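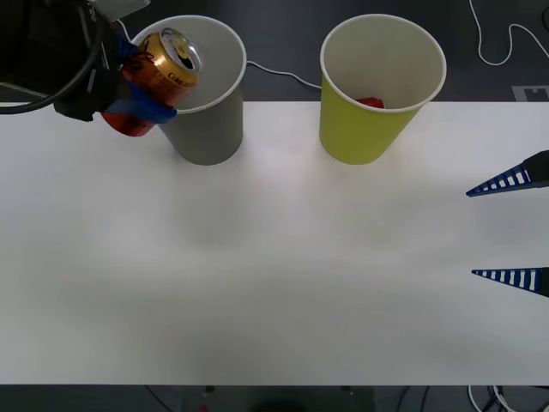 Pouring station at the Evham open day: the can tilted over the gray cup.

Search this forum Go

Open day at the Evham automation lab – visitor reports

gronier_fan
Members who attended the September open day are invited to post their observations in this thread. I attended the afternoon session, which was limited to 45 visitors. Dehua Qin introduced the two-arm station and answered questions for most of an hour. According to the staff, the arms have logged 2,000 practice runs on beverage tasks this year.
3 comments 12 shares

Ruvix_Ops
Thank you for opening the thread. I must respectfully disagree with the enthusiasm I heard in the hall. My employer evaluates equipment for canteen service, and a single arm with a fixed nozzle would fill a cup faster and cost less to maintain. I saw no case made for the second arm.
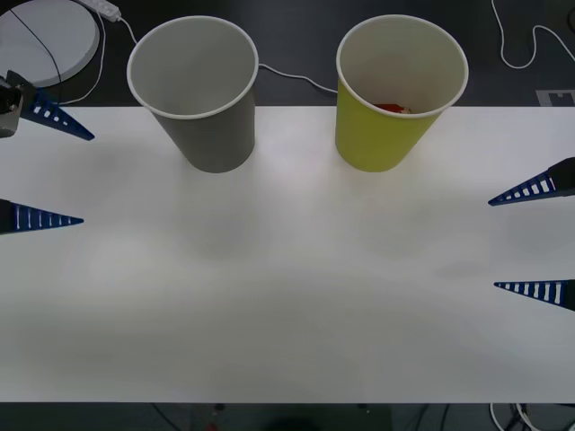
yuan_b
My interest is in how such stations are laid out, and I believe the previous member judges the demonstration by the wrong standard. Mr. Qin stated that the purpose is general handling with ordinary objects, and that no fixtures are permitted on the table. The gray and yellow cups simply stand near the back edge with a wide space between them, and either could be moved by hand before a run. A fixed nozzle would not tolerate that.

Ruvix_Ops
I accept the point about layout. I would still ask for the spill rate. I requested it twice and was referred to a report that has not been released.

gronier_fan
The report was mentioned in my session as well. I was also curious about the blue tape on the fingers holding the can. I did not have an opportunity to ask whether it is there for grip or for protection.

yuan_b
I did not ask either. Regarding spills, some 800 of the runs are to be covered in the report – Mr. Qin gave no release date. I would prefer to read it before drawing conclusions about canteen use.

Ruvix_Ops
Agreed. I have written to the lab and will post any reply I receive.
1 comment 4 shares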